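Visit to the Drostard training hall, Nitholm
Posted by Herman Lumbantobing on 1/1/25 | Filed under Visits, Automation

Drostard opened its training hall to outside visitors for one afternoon in October, and I went with Oksana Marchuk from our packing group. We had read about their sorting work and wanted to see how the examples are collected before anyone at our plant starts asking for a budget.

The hall is at the back of the old Drastadia building. Parking is on the street. You sign in, leave your bag in a locker and get a pair of shoe covers. There were 11 of us on the tour, mostly from small manufacturers, plus two teachers from the technical school.

Wulan Ngui runs the collection team and did most of the talking. Her operators steer the robots through a task over and over, and each try is saved as one example. The camera views and the joint positions are stored together. A try with a mistake in it is kept too, with a label, as long as the operator recovers and finishes. If the operator gives up, it goes in a separate folder and Danang Pattinasarany looks at it at the end of the shift.

The day before our visit they had saved 724 examples across all stations. I asked how many they throw away and was told 61 from that same day, most of them for a camera that had slipped on its mount. Oksana thought that was low. Our own inspection cameras slip more often than that.

We spent the longest at the conveyor station. The parts there are white hex pieces with a hole through the middle, and there are blue bins at the belt to hold them. The robot has two hands with proper fingers, and steering both at once is harder than it sounds – a new operator needs 19 hours of practice before any of their work is kept. Syafiqah Sembiring, who was on shift, said the fingers are slow to learn and the wrists are easy.

Between examples the parts get moved by hand so that no two tries start the same way. Wulan was firm on this. An earlier set, recorded for a customer called Menon, had the parts lying in nearly the same spot each time, and the trained system did poorly as soon as a bin was turned. They recorded the whole set again.

Questions were at the end, with coffee. Someone asked about noise and someone asked about pay for operators, which got a short answer. I asked whether we could send our own parts for a trial. We can, but they want at least a full bin of them and a drawing, and the next free slot is in spring.

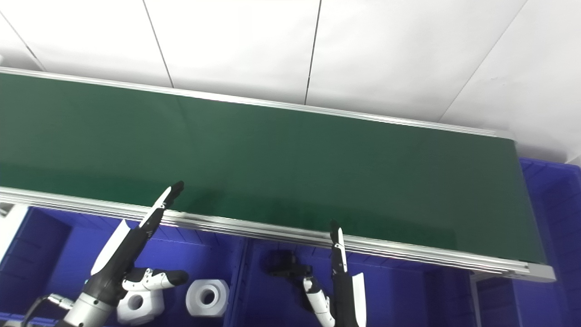 Oksana is putting the drawing together now. If your group has parts that should go in the same shipment, let her know before she books the slot, and send the dimensions along with the part number.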